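Pre-session inspection, hand-held gripper demonstrations
Riltero small-items study, soft-surface condition
September 14, 2018

1. Finger pads seated, no peeling at tips - OK
2. Pivot pins flush, linkage opens and closes freely - OK. Left unit was stiff at full open last week. Cleaned, no oil.
3. Lens wiped, field of view clear to both pads - OK
4. Clocks on both units synchronized - FAIL, then OK. Offset was 27 ms, limit is 3. Restarted and rechecked.
5. Cloth spread over seat, no loose hem near operator's feet - OK
6. Items intact, no sharp edges, cords free of knots - OK. Replace bracelet if the string frays.
7. Phone in case, screen undamaged - OK
8. Operator's fingers clear of linkage during closing - COMMENT. Remind before each block of 50.
9. Storage free for full session - OK

Method note: folds are not smoothed between trials. Grasp success on flat cloth overstated the result on creased cloth in the Vondcombe pilot.

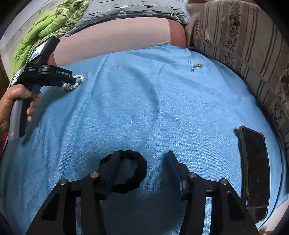
Kiran Mathur
Lab Safety and Data Collection Lead

Bracelet, black ring, corded trinket and phone on the blue cloth; pads open. Cleared for collection.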